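Subject: Re: [onholm-choir] Winter concert, recording it or not
From: Vija Paju
Date: 7 October 2020

Dear all,

Thank you Shayne for the long message. I answer below, between your lines, and I ask you to excuse my English where it is stiff.

Shayne Baxter wrote:
> I don't see how we can sing in Plustham hall in December. They allow
> 70 people now, and that includes us. I would rather record each voice
> at home and put it together. Last year's video of the carols had 1,604
> views, so people do watch.

I agree about the hall. I called them and the limit of 70 stays until the end of the year. With singers, piano and page turners we leave very few chairs for the families, and I do not want to choose between families.

About recording at home I have more doubt. In spring we tried it with the Fashola piece and the altos were late in every second bar. It was not their fault. They listened to the piano track on a telephone speaker and sang with the door closed so as not to wake children. If we do it again, everybody must use headphones, with wires, and one ear free.

> Can we keep the red hats? The children liked them.

Yes, I would like to keep them. I attach two pictures.

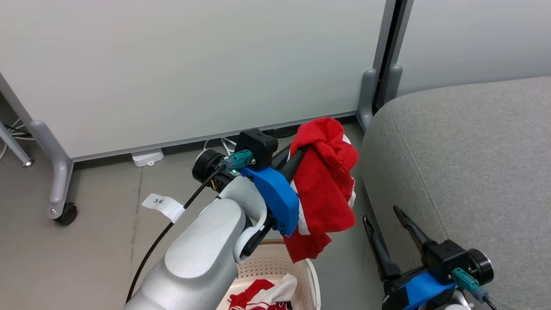
Red cloth, first picture.

For the program I propose only four songs. The Elel lullaby should be the first, because it is slow and all of us know it from memory. The two carols in the middle can be in unison for the first verse, and then in parts. I would leave out the Latin one. It has long pauses, and in a pause each home recording has a different noise in it: a refrigerator, a dog, a street.

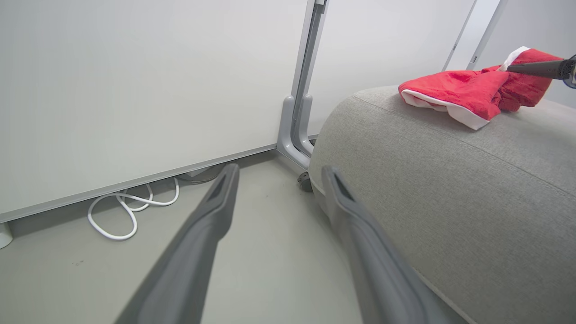
The fourth song I leave open. Please write to the list, not only to me, if you have a wish. Last time I received many private letters and I had to copy them all by hand.

> What about money? Do we have anything left for the mixing?

We have 952 in the account after the rent for September. The sound engineer in Onholm asked 3,000 for a full concert, but that was with microphones and a whole day of work. For four songs made from files he has not given me a price yet. I will ask him this week and write again.

One question for the basses. Who still has the blue folders with the second carol? I have the scores for all the other voices, but yours are missing, and I need them before I can scan the parts.

With warm greetings,
Vija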